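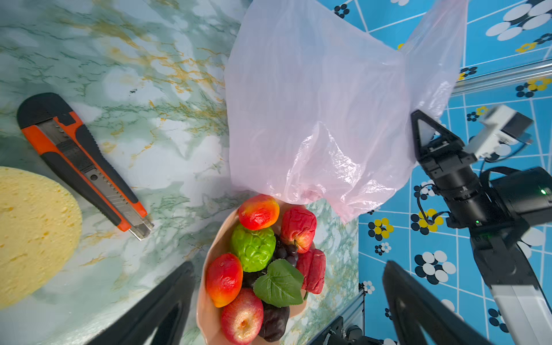
Dalia Liepiņa
Editor, Bite

15 shares

Moving a print newsletter to email: notes for the Womuvville talk, Sun 24 November

Start without the slides. Say who I am and what Bite is. Food newsletter, eight pages, stapled, mailed six times a year. I took it over from Preben Vídalín, who typed the first issues himself and folded them at his kitchen table. It went to 1243 addresses when we stopped printing. The email list is now 2638.

Say early that the bigger number is not the point of the talk. A good part of those people never saw the paper version. What I want to cover is the people who did, and how we handled them, because most of the room will have the same problem.

Slide 1. The old mailing list
The list was a spreadsheet with names and street addresses. No email column at all. Preben kept renewals in a separate notebook, and the notebook and the spreadsheet did not agree. Some people had paid twice. Some had died. One address was a hardware store that had closed.

Clean the list before you announce anything. We announced first. Then we spent most of a month answering calls from people whose subscriptions we couldn't find.

Ask here: who still has a paper list? Wait for hands.

Slide 2. The letter
We sent one letter with the second-to-last issue. It was too long. Four paragraphs on postage before we got to what the reader had to do. Read the first paragraph aloud, then read the version Indrek Sakalauskas cut it down to:

"Bite will come by email starting with the next issue. Please write your email address on the enclosed card and mail it back. If you don't use email, check the box and we will call you."

That is the whole letter. The card had a stamp on it. Stamped cards cost money, and the printer tried to talk me out of them. I would pay for them again.

129 people checked the box. We called every one of them, which took Indrek and me two weeks of evenings. Most of the calls were short. A few people wanted to talk about a soup recipe from years back. Have the story about the dill ready, but only if time is good.

Slide 3. What to do with people who won't move
Three choices came up. Refund them, print at home for them, or find someone close by who will print it. We did the first two. Refunds went out by check. For anyone who wanted to keep reading, I print the email issue on plain paper, larger type, no photos, and mail it in a regular envelope.

People will ask if this is worth it. It takes me one afternoon per issue. The printed copies get passed along, and I know that from the letters. I don't have a figure for it, so don't make one up if asked.
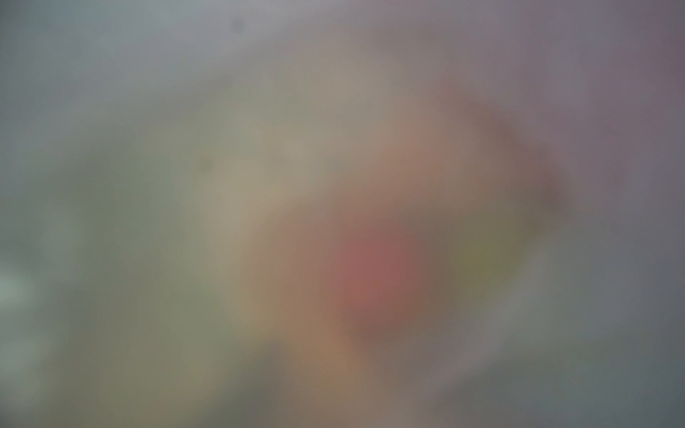 Slide 4. The layout did not carry over
The paper issue had two columns and a box on page three with what was in season. The first email issue tried to copy that. On a phone the columns came out so narrow that some lines held two words. The box landed in the middle of a recipe for plum cake, between the flour and the eggs.

We went to one column. Recipes now have the ingredients first, all together, then the steps. The season box is a paragraph at the top – three or four sentences and no table.

Attachments: don't. Issue two went out as an attached file, and a lot of people never opened it. Put the words in the email.

If Urmas Rozīte is in the room, mention that he tested each draft on an old phone with a cracked screen. He found the problem with the fractions. Our half and quarter signs showed up as question marks for some readers. We write them out now, "half a cup."

Slide 5. Staseck
Staseck is the service we send through. I'm not here to sell it. It does what we need and the monthly bill is easy to read. We looked at Podus first and the import kept stopping on the accented names, including mine.

Whichever one you pick, send yourself a test with a long name, a name with an accent, and no name at all. Our first issue greeted a number of people with "Dear ," and nothing after the comma.

Slide 6. Writing for it
Slow down on this one. It's the part I rushed last time.

Subject lines. We used to put the issue number. Now we put the main recipe. "Barley soup, and what to do with beet greens" did better than anything with a number in it.

Length. The paper issue had to fill eight pages, so there was always filler. Email has no page to fill. I cut the editor's column to a paragraph, and two people complained. One of them was Preben.

Replies. This surprised me the most. On paper we got a few letters per issue. With email people just hit reply. Decide who reads those before you send the first one. Nawal Hegazy reads ours now, and she keeps a file of corrections. If a recipe is wrong, the correction goes at the top of the next issue, with the name of the reader who caught it if they agree.

Slide 7. What I would do over
Clean the list first. Write the short letter first. Keep one printed copy of every back issue somewhere dry – we are missing four and have not found them.

Leave ten minutes for questions. Likely ones: cost of the stamped cards, whether we charge for the email (yes, same price as before, billed in December), and whether we sell ads (no).

Sample letter and card are on the table by the door. Tell people to take one.

3 comments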